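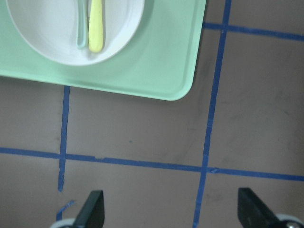

Why do we need plates at all, Guoqing Yu wanted to know, when a sandwich fits in your hand just fine?

It's a fair question. A sandwich does fit in your hand. Soup does not, and neither do peas. People have been working on that problem for a very long time, and the answers are sitting in your kitchen drawers and cupboards.

What a plate does

Look at a dinner plate from the side. Most plates are not completely flat. The middle part sits a little lower than the edge. The low part is called the well, and the edge is called the rim. The well keeps sauce and gravy from running onto the table. The rim gives you a place to hold the plate without putting your thumb in your food.

Plates can be made of clay, glass, metal, wood or plastic. Clay plates are baked in a very hot oven called a kiln. Many are coated with a glaze, a thin layer that turns smooth and glassy in the heat. Glaze makes a plate easy to wash.

Why handles are different shapes

A spoon has two main parts, the bowl and the handle. The bowl carries the food. The handle keeps your fingers out of it.

Grown-up spoons and forks often have thin handles. Small children hold things with the whole fist, so spoons made for them are often short and thick. A fat, rounded handle is easier to grip and harder to drop. By the time you are 6 you can probably manage a thin one, but a thick one still works - some grown-ups with sore hands like them better too.

What a tray is for

A tray is a small table top that you can pick up. It lets you carry a plate, a spoon and a fork in one trip. Most trays have a raised edge, so things that slide will stop before they fall off. Rounded corners are easier to wipe clean than sharp ones, and they hurt less if you bump into them.

Try it yourself

You will need a tray, a plastic plate and two plastic spoons.

Put the plate in the middle of the tray and walk slowly across the room. Now move the plate to one end and walk back. The tray feels heavier on that side and wants to tip. Things balance best when the weight is near the middle, between your hands.

Next, lay the spoons on the plate, then try again with them on the bare tray. Listen for which way they slide more.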